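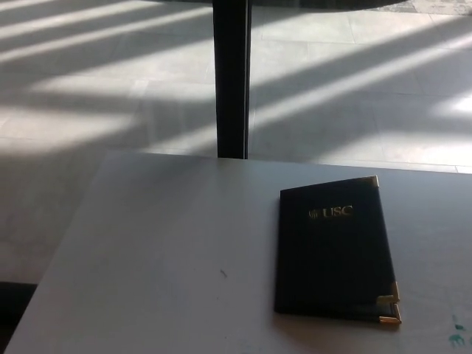 *The folder, gold corners and all. The green blotches belong to the table.*

I have been sorting paper since August. I wanted to sort closets, because closets have an obvious finish line (the door shuts), but my wife Antonina pointed out that the closets were full of paper, so paper it was.

If you're new here, we moved to Vallstead with 48 boxes and a promise to go through them before winter. I didn't say which winter. Most of the boxes turned out to hold the kind of thing you keep because you once stood in line for it: car titles for cars we no longer own, a dental plan from two dentists ago, the warranty on a Witden space heater that left my life in a puff of smoke and took its outlet with it.

The tossing part is easy. I have a system for tossing. I pick up the sheet, I say "would anyone sue me," and if the answer is no, it goes in the bag. One evening I got rid of 335 pages this way, and I know the number because I had just bought a Vovton shredder with a page counter on it and I am the sort of person who looks. The lifetime total is now 3,076. I mention it at parties.

Then I get to something like a padded folder with gold corners and USC stamped across the front, and the system falls apart.

You can't say "would anyone sue me" about a thing like that. It has a little gold emblem, or possibly a seal. It has the letters in gold, in that serif lettering that makes you stand up straighter. It's dressed better than I am most days, and it's been lying on the white table for a good part of the week while I walk past with coffee and decide to deal with it after lunch.

My trouble with these covers is that they don't fit anywhere. They're too stiff for the filing cabinet and too wide for the bookshelf, unless you lay them flat on top of the other books, where they slide off every time somebody closes the front door with feeling. The metal corners scratch whatever is next to them. I've had one in a drawer with the good tablecloth and the tablecloth lost. My friend Rizwan Bukhari keeps his under the couch cushions, and claims it improved the couch.

I asked him what the official way was. He said to frame what's inside and throw out the cover, and then there was a long pause on the phone while we both thought about throwing out the cover. "Well, you could give it to a kid to play office," he said.

The framing idea has its own problems. I took a certificate of Antonina's to Grgić, the frame place next to the pharmacy, and the quote with the nice glass was $406. The man was very pleasant about it. He showed me a cheaper molding and I could tell he thought less of me for looking at it. The certificate came home again in its envelope.

So here is where I've landed, and it's not elegant. Anything with a hard cover now goes into one flat archival box, on its back, with a sheet of tissue between each one so the corners can't get at the neighbors. Photos of whatever's inside go on the computer, in a folder named IMPORTANT 2, because IMPORTANT was full of recipes. The box goes on the closet shelf and the closet door shuts. Finish line.

It takes up almost an entire shelf, which used to hold towels. The towels are in the hall. We'll discuss the towels another time.

As for the table, a few people have asked after reading the last post whether I ever got the teal stuff off the corner. I have not. I've tried dish soap, rubbing alcohol, a plastic scraper and a paste of baking soda that Antonina's aunt swears by. It could be paint or it could be marker, and neither of us is confessing. I've started putting the mail on top of it.

Next up are the photo boxes. There are a lot of them, and a good half seem to be pictures of a lake. If you know of a way to throw out a lake, the comments are open.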